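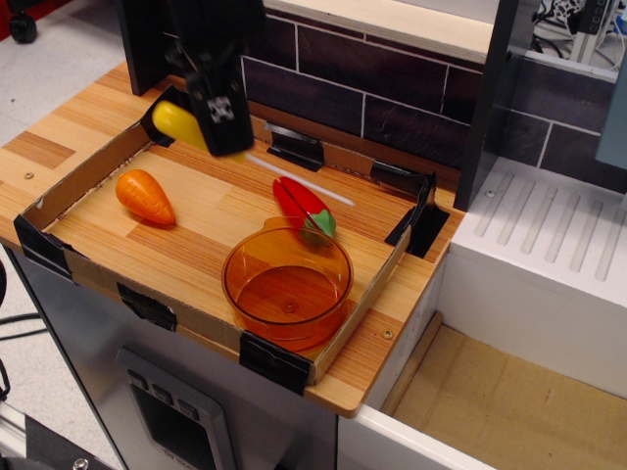 The play kitchen is always out, a mother in Colside told me, and if you want it over a school break you had better ask in April. She'd had it once. Two weeks in the living room, everybody served soup made of nothing, then back in the van. Her youngest cried at the curb and by dinner was asking for the train table.

So, toy libraries. They're back, or they never left and the rest of us stopped looking. Colside has one in the old shoe store on the Pleder road. Ondholm has two. Borrow a toy like you'd borrow a book, bring it back, get another. My own kids' stuff is in bins under the stairs and I could not tell you what's in the bottom one.

Colside opened with 200 toys, most of them out of people's basements. Now it's nearly 2,000, and the back room is shelved right up to the ceiling. Puzzles on the left as you come in. Ride-ons along the window. Baby things behind the desk, where they get washed between loans whether they look like they need it or not. Cost is $34 a year for a family and you can have five toys out at a time. A shape sorter counts as one. A bag of farm animals also counts as one, which regulars worked out fast.

The pieces are the trouble. Ask anyone behind the desk, any town. Every item has a card with a drawing of each part, and at return the whole lot gets tipped out and checked against it. Slow. On a busy morning the line goes out the door, strollers and all. Lose a puzzle piece and nothing happens for a month, on the theory that it will turn up under the couch. Mostly it does. After that it's a dollar, and the puzzle goes on the cheap shelf with a sticker saying what's gone.

Play food is the worst. It travels. Comes home in coat pockets, goes to day care, gets buried. Ondholm gave up on complete sets and keeps a big mixed tub, fill a bag and bring back a bag, no card. Colside still does it properly and you can hear them doing it — two eggs, one pie, where's the other egg.

What goes out and what sits there is not what I'd have guessed. Anything with batteries gets grabbed first and comes back early. I heard that at both Ondholm branches, and from a father returning a singing bus after one night. Blocks go out and get renewed. And renewed. The play kitchens, doctor kits, cash registers, same thing. There's a wooden marble run from Amini, a small maker near Pleder, with a waiting list all its own. Parents put their names down for it before they've even finsihed signing up. I suspect it's for the parents.

Is it cheaper? Depends on you. If you'd otherwise buy hand-me-downs at yard sales, not by much. If you buy new, yes, easily. But most people I talked to brought up space before money. Apartments, shared bedrooms, a grandmother's place with one closet. One couple in Ondholm have no toy storage at all, just a basket for whatever is on loan, and on return day the basket is empty and they say the room looks enormous.

Some kids hate it. Should say so. A four year old doesn't always see why the good dump truck has to leave. The desk staff in Colside let children pick a shelf and put the toy back themselves, wrong shelf, doesn't matter, it gets moved later. Helps a bit. One girl visits a certain dollhouse every week and has never asked to take it home.

Before you join, a few things. Bring proof of address, they do ask. Bring your own big bags, the blue kind with zips are best, becuase the boxes won't fit under a stroller. Go late, after 3:30, when the morning returns are shelved. Large items need a car, or the van, which runs out toward Pleder twice a month and fills up early. And check the bag before you leave the house. Then check the couch.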